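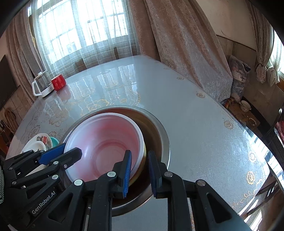
Setting the softener on a dishwasher in a hard water area

The dishwasher in our flat is a Viltero, the narrow model, inherited with the kitchen. For most of the first year it left a white bloom on everything. Glasses were the worst, then the cutlery, then dark plastic. I tried a different tablet, then a more expensive tablet, and then the machine cleaner in the bottle with the wax plug. The cleaner did help for a week or so, after which the bloom came back exactly as before.

The cause was the softener setting. It had been left on 2 and our water needs 4. I am writing up the procedure because the manual spreads it over several chapters, and because I had to do it again in July after the control board was replaced and the setting went back to the factory default.

What the softener does

Most dishwashers sold in Europe have an ion exchange softener in the base. Cold water comes in through the inlet valve and passes through a cartridge of resin beads before it reaches the tub. The beads are loaded with sodium. Calcium and magnesium in the water swap places with the sodium and stay behind on the resin. The water that goes on to the spray arms has more sodium in it and much less of what makes scale.

The resin fills up. When it is full it has to be flushed with strong brine, which pushes the calcium and magnesium off again and sends them down the drain. That is what the salt is for. None of it is supposed to reach the dishes, and it has nothing to do with how well the detergent works on grease, at least not directly.

The machine does not know when the resin is full. A few expensive models have a sensor, but ours goes by the setting. A high setting means it regenerates often, a low setting means seldom, and on the lowest setting many machines do not regenerate at all. If the setting is too low, the resin is exhausted for part of the time between flushes and hard water goes straight through. The salt light stays off, because the salt is barely being used, and this is why I missed the fault for so long. I took the unlit lamp as a sign that the softener was in order.

Finding the hardness

Water companies in Britain publish hardness by postcode. Mine gives a figure for the whole supply zone, and a note that it can vary during the year as they change the mix of sources. The trouble is units. The company page gives milligrams per litre as calcium carbonate. The Viltero manual has a table in German degrees. The label inside the door refers to a level number only. The old plumbing notes left in the airing cupboard are in Clark degrees, and the previous tenant had written a French figure in pencil beside them.

These are all measures of the same thing and can be converted, but you have to know which one you are starting from. A German degree is larger than a Clark degree, and a Clark degree is larger than a French one. I suspect this is how our machine came to be on 2. Someone looked up a number, did not notice the unit, and read along the wrong row.

Some pages give milligrams per litre as calcium and leave out the carbonate. That figure is smaller by a factor of two and a half. If a hardness figure looks surprisingly low for chalk country, check for this first.

I wanted a measurement from the kitchen tap as well as the zone average, so I bought an Erka drop test. Test strips are cheaper but the colour blocks are wide, and ours fell between two of them. The drop test works by titration: fill the tube to the line, add the reagent a drop at a time, swirl, and count until the colour goes from red to green. Mine came out at 400 milligrams per litre as calcium carbonate, which is very hard by any classification. The company's figure was a little lower.

Two remarks on the test. Run the tap for a while before filling the tube, and rinse the tube with the same water. And make sure the kitchen tap is not on a softened supply or a filter, or you will be measuring something the dishwasher never sees. In our flat both come off the same pipe under the sink.

Changing the setting

On the Viltero the procedure is as follows. Other makes differ in the buttons but the sequence is usually similar.

Switch the machine off with the door closed.
Hold down the programme button and switch on, keeping the programme button held until the display flashes.
Release. The display shows the present level.
Each press of the programme button raises the level by one. After 5 it returns to the lowest.
Switch off to store the value.

Step five is where I went wrong the first time. I pressed start, expecting that to confirm it. Start cancels the change without any message and begins a wash. Go back in afterwards and check that the new level is there.

The highest level is intended for water harder than ours. I did consider using it to be on the safe side. The cost would be more salt and more water, as each regeneration uses some of both, and over-softened water has its own problem, which I come to below.

Salt

Use dishwasher salt. Table salt has anti-caking agents in it, and sometimes iodine, and the fine grain can pack down into a solid plug at the bottom of the reservoir. Cooking sea salt often contains calcium and magnesium salts, so you would be adding a small amount of the thing you are trying to remove. The grade sold for dishwashers is coarse and fairly pure sodium chloride. I use Prumeck because the shop on the corner has it. I have seen no difference between brands.

On the very first fill the reservoir has to be topped up with water before the salt goes in. On later fills it is already full and some brine will overflow into the tub as you pour. Run a programme straight after filling, so that the spilled brine does not sit on the stainless steel. Salt left on the tub floor overnight can cause pitting, and I have two small brown spots near the filter from learning this.

Check the cap. If the thread is fouled with grains it will not seal, and brine leaks into the wash. The result looks very like limescale but wipes off with a wet finger and tastes of salt. Limescale does neither.

Telling scale from etching

My friend Oleksandra Moroz pointed out that some of our cloudy glasses might be past saving, and she was right. There are two kinds of cloudiness. Scale is a deposit and comes off in vinegar. Etching is damage to the surface of the glass and does not come off in anything.

To find out which you have, soak one glass in white vinegar for a quarter of an hour, rinse it and dry it with a cloth. If it is clear, it was scale. If it is unchanged, it is etched. Ours were mostly scale. A set of thin tumblers were etched, and had probably been so before we got them.

Etching is made worse by very soft water, high temperature and too much detergent. This is the argument against setting the softener higher than needed.

All-in-one tablets

The tablets claim to include salt and rinse aid functions. They contain no regenerating salt in any useful sense. What they have is a compound that holds calcium in solution during the wash. It has a limited capacity, and the packet usually states the hardness up to which it is meant to work. Ours is above the limit on every packet I have looked at. So the separate salt stays, and the rinse aid too.

Rinse aid dosing is a different setting, reached through the same menu on the Viltero. Streaks and a bluish film mean too much. Separate round spots mean too little. Plastic is a poor guide, as it holds less heat than china and comes out wet at almost any dose.

Results

After the change I ran an empty hot cycle with citric acid to clear the old deposit from the spray arms and the heater. I did not put any detergent in. The jets on the lower arm were partly blocked and I cleared them with a cocktail stick.

The glasses have been clear since. The salt light now comes on regularly, and I keep a bag of salt in stock. Munther Awwad, who lives upstairs with the same machine, found his on the lowest level and has moved it to match ours. His glasses were worse than mine to begin with, and he reports that the coffee cups from Magaña have turned out to be glossy and not matt as he had thought.

The next job is the kettle, which has no softener and needs descaling by hand.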